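Subject: Re: [teardown-cells] Gripper choice for desktop PC work, and where to put the camera
Date: 12/2/23
List: teardown-cells
From: bench group, Prikstead

On the gripper thread, the Cekcombe group wrote:

> We are setting up a cell for taking apart office desktops and have two
> grippers on loan for it, the Dukela and the Awad. On paper they look
> nearly the same. Same stroke, near enough, and the same mounting pattern.
> The Awad is shorter from flange to fingertip, the Dukela is longer and
> slimmer.
>
> Has anyone run both on real machines and not just on blocks? We mostly
> care about cards and memory. Also, is a wrist camera worth it if we
> already have a fixed one looking at the bench? Our controller person
> would like to leave it off and save the cable.
>
> One more thing. We planned to stand the cases upright, as they would be
> under a desk. Is there a reason people lay them down?

We have been through most of this since March, so I can give you what we found. Some of it will depend on your arm and your cases.

First, the setup. One arm over a slotted aluminum table, case on its side with the panel off and the opening facing up. Fixture plate next to it for parts. We ran 100 attempts per gripper, split between expansion cards and memory modules, and logged each one as clean, retry or stop. A retry means the gripper let go and went back in without a person touching anything. A stop means somebody had to step in. 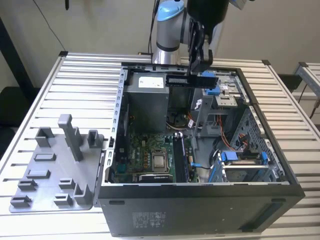
Card coming out of the tower, fixed camera view. Fixture plate on the left.

On cards, the two were closer than I expected. The Dukela had 12 retries and the Awad had a few more than that, and I would not buy one over the other on that number alone. Most of the retries on both were the same problem: the fingers closed on the card at a slight angle, the card tipped in the slot as the arm went up, and the force limit tripped. We fixed a good part of it in the controller. The arm now closes, waits, goes slack sideways for a moment so the card can center itself between the fingers, and only then lifts. If your controller has a compliance mode you can do the same. If it only has position control you will want softer finger pads.

Memory is where the longer reach helped. The modules sit in a row with little space between them, and the processor is right next door. The Awad could get to them, but the body of the gripper came down close enough to the drive cage on some cases that the planner refused the move. We then had to come in tilted, and the tilted approach was slow and not very repeatable. With the Dukela we could go straight down on every case we tried.

The other side of it is stiffness. The Dukela flexes more at the tips. You can see it on the force plot when it pulls on something tight. For cards and memory I don't care. For drives I would, and we have put the Awad back on for those.

Finger pads: we tried the ones that ship with each gripper and a set we cut ourselves from rubber sheet, 40 on the hardness scale. Ours held better but picked up dust from the cases very quickly, and a dusty pad slips. Wipe them every few machines.

Now the camera question. I would keep both. The fixed camera is good for finding the case on the table and for checking that a part has left it. It is poor at telling you what is down inside. The power supply and the drive cage both throw shadows, and once the arm is over the case it covers the thing you want to look at.

The wrist camera has the opposite trouble. It sees the board very well, and it also sees a lot of the gripper. How much depends on the bracket. Before you print one, hold the camera up to the wrist by hand and look at a frame with the gripper in it.

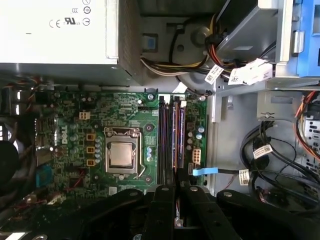 We ended up masking out a fixed area along the bottom of every wrist frame, where the gripper always is, and doing the slot finding on what remains. That means the part you are reaching for goes out of usable view near the end of the move. So we take the last good frame from higher up, work out the target from that, and go the rest of the way without looking. It works as long as the case does not shift. If it shifts you miss, and you find out from the force reading.

A few things the wrist view does well for us. Memory slots are easy, as an empty slot and a filled one look quite different from straight above. The processor socket makes a good landmark, because it is square and shiny and near the middle of the board. Cables are the hard part. A dark flat cable over a dark gap is nearly impossible to separate from the background, and we still have a person move loose ones out of the way before the run starts. I don't have a fix for that.

Glare was a nuisance at first. The metal top of the processor washed out in some frames until we locked the exposure. Auto exposure also kept changing as the black gripper moved in the view, so lock it either way.

As for your cable worry, our wrist camera cable has failed once. It was routed too tightly at the last joint. Leave a loop there and tie it down on both sides of the joint — not on the joint itself.

On laying the cases down: yes, do that. With the opening up, every card and module in our cases pulls straight toward the ceiling and gravity does not tip it in the slot. Upright, you would be pulling sideways with the part hanging off the fingers. We tried it on two machines early on and gave up. You also lose the simple camera geometry. The drawback is that a case on its side can slide on the slats when you pull hard, so put stops against it. Ours are short pieces of extrusion bolted into the table slots.

The log files are in the group folder under run 562, both grippers, one row per attempt. The column called "tilt" is in degrees and was filled in by hand for the first part of the Awad runs, so don't trust it past the whole number.

Two questions back to you. What controller are you using, and does it let you change the force limit in the middle of a move? Ours makes us stop first, and that costs more time than anything else in the cycle. And are your cases all one model? Ours are not, and I suspect the Awad would look better if every machine on the table were the same.

Prikstead bench group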